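Dreralport Hall – Drinks Table FAQ

Hiring the hall or helping at a do? Same questions every time so here are the answers. Last tidied up in June.

What goes on the drinks table?

Cups and water. Red party cups, clear plastic bottles, pale table. Anything else is up to you.

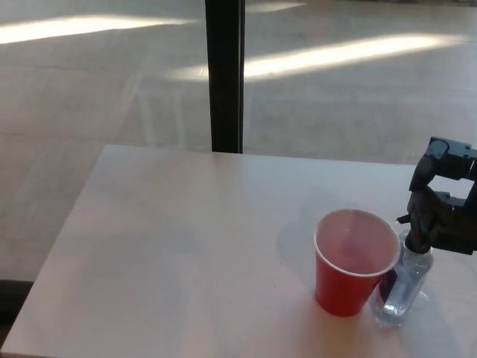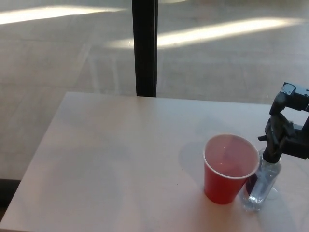
Red cup and water bottle on the table. Photos: Aba Akolgo

Do I have to use the red cups?

No. Bring your own if you like. Glass is fine in the main room, not outside on the steps. The red ones come in sleeves from the Litine cash and carry, ask at the desk and we add it to your bill.

How many should I order?

Two per person. People put them down and forget which is theirs. For a party of 50 get 100 and you'll have a few over. Biggest we've done was the Ayaaba supper, got through 900 and were washing up mugs by the end.

Can I write names on them?

Yes, please do. Marker pens in the drawer under the hatch. Put the lids back on!! They dry out.

Bottles or a jug?

Either. Bottles are easier if there are children running about, less to mop. Jugs are in the tall cupboard, top shelf, bring a chair. Tap water is fine to drink, the kitchen tap that is, not the one in the cleaners room.

Can we have the water chilled?

Small fridge only. Get them in the night before or they wont be cold in time. If you've got a lot, bring a cool box.

Where should the table go?

Anywhere that isn't in front of the fire door. Most people put it along the wall near the hatch. Don't drag it, lift it, one at each end. The tiles mark.

How do I clean the table top?

Damp cloth, drop of washing up liquid, dry it after. No scourers and no bleach spray. Squash rings come off if you get to them the same evening. Red wine, tell us.

Can the cups be used again?

Rinsed and stacked, yes, a couple of times. Split ones go in the bin. Please dont leave half full ones in the stack, we find them later.

What about the empties?

Squash the bottles, tops back on, into the green sack by the back door. Tip the dregs down the sink first. Sacks get taken to Prustska at 9 in the morning so have them out before you lock up.

I've got cups left over, can I return them?

Unopened sleeves only. Open ones, take them home or leave them in the cupboard for teh next lot.

Is there a charge for spills?

Not for water. Carpet in the side room is another matter, see the hire form.

Something not on here?

Ask for Aba at the desk, or leave a note in the book by the kettle.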